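**Module 3 : débarrasser et remettre en état une table**
Support de cours, formation d'agent de service en salle, site de Pusville
Version du mardi 28 juillet 2020

Ce support reprend la séance du matin. Il remplace les feuilles distribuées en mars, où l'ordre des étapes 2 et 3 était inversé. Les numéros de page cités renvoient au classeur Cusero.

## 1. Vocabulaire

On distingue trois opérations que l'on confond souvent à l'oral.

- **Débarrasser** : retirer de la table tout ce qui n'y reste pas en permanence.
- **Desservir** : retirer la vaisselle entre deux plats, le client étant encore assis.
- **Remettre en état** : nettoyer le plateau, l'essuyer et replacer les éléments fixes.

Le module porte sur la première et la troisième. Le desservice est traité au module 6, avec le port des assiettes.

## 2. Trier avant de prendre

Avant de toucher quoi que ce soit, on regarde la table entière et on range mentalement les objets par catégorie :

| Catégorie | Exemples | Destination |
|---|---|---|
| Contenants rigides | bols, gobelets, tasses | bac de plonge |
| Petits déchets | papiers froissés, bâtonnets, miettes | poubelle de table |
| Éléments fixes | salière, numéro de table | restent en place |
| Objets personnels | lunettes, clés, téléphone | comptoir d'accueil |

Un objet dont on ne sait pas s'il est à jeter est mis de côté et montré au responsable de salle. Cela concerne surtout les petites pièces claires ou fines, faciles à prendre pour un déchet quand on travaille vite.

Les contenants servent de repère. Un bol profond placé au milieu du plateau peut cacher ce qui se trouve derrière lui, vers le bord opposé. On se déplace donc d'un pas sur le côté pour vérifier. Sur un bois clair, un petit morceau jaune ou brun passe facilement inaperçu.

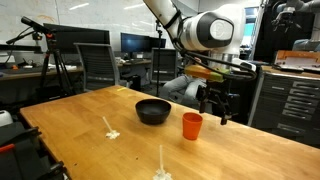 L'ordre de ramassage est le suivant :

1. Les petits déchets, en partant du bord le plus proche de soi.
2. Les gobelets, saisis par le tiers inférieur, jamais par l'intérieur.
3. Les bols, pris à deux mains s'ils sont encore pleins.
4. Ce qui reste au fond du plateau.

On ne jette pas les déchets dans un bol pour gagner un voyage. Les bâtonnets et les bouts de papier finissent dans le filtre de la plonge, et c'est la cause de panne la plus fréquente sur le site de Brusbridge. Les gobelets en plastique ne s'empilent qu'une fois vidés, par 6 au maximum.

Si une personne est encore assise près de la table, on demande avant de commencer. On travaille du côté libre et on ne passe pas le bras devant elle.

## 3. Nettoyer un plateau en bois

Le bois reçoit peu d'eau. La lingette est humide, bien essorée, et on suit le sens du fil. Les mouvements circulaires laissent des traces visibles à contre-jour.

- Commencer par le bord éloigné et ramener vers soi.
- Recueillir les miettes dans la main ou dans la ramassette, jamais au sol.
- Passer ensuite sur le chant, souvent oublié.
- Sécher aussitôt avec un second chiffon.

Les petits points sombres et les éraflures ne sont pas toujours des salissures. On passe le doigt : si la surface est lisse et que la marque ne part pas au deuxième passage, on n'insiste pas. L'éponge abrasive est interdite sur tous les plateaux en bois. Une marque nouvelle est notée sur la fiche Quintana, avec le numéro de la table.

## 4. Exercice en binôme

Chaque binôme prépare une table avec un bol, un gobelet et quelques petits déchets dispersés, puis échange sa place avec le binôme voisin. Durée : 13 minutes, installation comprise. L'un débarrasse, l'autre observe sans intervenir et remplit la grille de la page 152. On inverse ensuite les rôles.

Points observés : tri préalable, ordre de ramassage, prise des contenants, état du chant, séchage.

Pour la prochaine séance, relire la partie 2 et apporter deux chiffons propres.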